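Home Textiles, evening course
Handout 2: Placemats and small mats
Cukstead, March 2026

Hello again, everyone! Last time we did napkins and I talked far too long about hems, so tonight I'm going straight to mats. Please bring one from home next week if you have one you like (or one you can't stand, those are just as useful). I'll bring my stack from the Narkby course, stains and all.

What I mean by basket weave

In plain weave one thread goes over one, under one, all the way across. In basket weave you do the same thing with groups. My usual is 2 over, 2 under, and if you use a dark and a light yarn you can get those tiny squares that look like a checkerboard from up close and go soft and grayish when you step back. Try it both ways, nose to the mat and then from across the room! I keep telling people to pick their yarns from across the room and they keep picking them in their laps.

Stripes

Stripes are where I get carried away. A thin white line every so often will calm down a busy check, and a group of wide bands near one end gives you a front and a back, so to speak, when you set the table. I like mixing the two widths on one mat. If you do, put the wide bands in first on your paper plan and fit the thin ones around them. I did it the other way for years and always ran out of room.

Edges

Look at the edge before you look at anything else. A woven mat can end in a folded hem, a bound tape, or just the fibers themselves with a bit of fringe. Little fringe points don't bother me, I think they're rather nice, but long loose ends will catch on things. Trim them with small scissors, and never pull!

Laying mats flat

We work on the floor for this part, so wear pants you can kneel in. Lay the mat on carpet or on a folded blanket and smooth it from the middle out toward the short ends with the side of your hand. Then get your head right down low and look along the stripes. A crooked line that hides from you when you're standing up will show itself right away from down there. If a corner curls, roll the mat the opposite way, leave it for 20 minutes, and lay it out again.

For the sample

We'll each make a small piece on the Grinis frames. Your warp should be 300 threads, which sounds like a lot (it goes faster than you'd think, and we'll have music on). Dark and light yarn are in the Semeniuk boxes by the door. Take one cone of each and please put the lids back on.

Finished samples go up on the wall in June, so write your name on a tag and tie it to a corner.

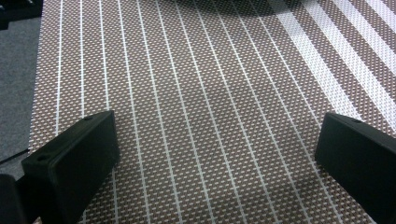

For next week, then: a mat from home, small scissors, squared paper and a pencil. If you've got a ruler longer than your forearm, bring that too, we're always short of them.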